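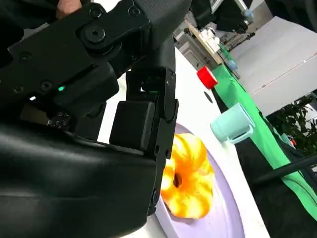

Markdown timing on seasonal stock: changes at Plimotley stores

From July, seasonal lines at all Plimotley stores will be marked down on a sell-through basis. The fixed calendar, under which every seasonal item dropped in price on the same date in every store, ends with the current winter clearance.

Under the calendar method, a store that had sold most of its winter gloves by the end of the year still cut the price of the remainder on the set date. A store that had sold almost none of them waited for the same date and then had more stock than the clearance bay could hold. Keith Quinlan's review of last winter's figures covered 23 stores and found both cases in most departments. In the Erora store, garden furniture reached the final markdown with 210 units on hand. The Ngata store had sold out of the same line at full price and turned customers away.

The new method uses one number, the sell-through rate. It is the number of units sold divided by the number of units received, counted from the first day the line is on the floor. Transfers in are added to units received. Transfers out are taken off. Customer returns in saleable condition are taken off units sold. Damaged returns are written off as before and do not affect the rate.

Each seasonal line will have a target rate for each week of its season. The targets are set by the buying office and loaded before the line ships. When a line in a given store falls more than 20 percentage points below its target for two weeks in a row, the system proposes a first markdown for that store only. The department manager accepts or declines the proposal in the pricing screen. A declined proposal comes back the following week if the line is still behind. A second decline needs a reason code.

There are five reason codes: delivery late, display not set, weather, local event, and count error. "Display not set" should be used when the stock has been in the back room and was never put out. Marking down goods that customers have not seen gives away margin for no gain, and the pilot stores reported this as the most common cause of an early proposal. "Count error" triggers a recount request, which has to be closed before the next proposal can be acted on.

Lines with fewer than 20 units received are left out. The rate moves too sharply on small quantities to be of use, and these lines will stay on manual markdown at the discretion of the department manager.

Shelf tickets. Markdown tickets will no longer print overnight for every store together. Each store prints its own batch once proposals have been accepted. The batch must be on the shelf before opening on the day the price takes effect. If the ticket and the register disagree, the customer pays the lower price, and the difference goes to the pricing error account as it does now.

Two stores may show different prices for the same item. Customers who point this out can be offered the lower price on presentation of a current ticket photo or receipt from the other store. Service desks will have an override key for this. Overrides are reported weekly by line, and a line with repeated overrides will be looked at by the buying office.

Online orders collected in store are charged at the online price, which follows its own markdown schedule and is not affected. Berenice Xolalpa is preparing a separate note on returns of online orders to a store where the shelf price is lower.

Training takes one session per department manager. Vasco Sampaio will run the sessions at the Kela training room, and the booking list opens once the winter clearance has closed. Managers who took part in the pilot do not need to attend, but should read the revised section on reason codes, which has changed since they used it.

Winter stock now on the floor stays on the existing calendar. Final markdown dates have been sent to stores and are not altered by anything in this item. Questions on targets go to Beverley Donnelly in the buying office, and questions on the pricing screen go to Halldóra Lykkegaard.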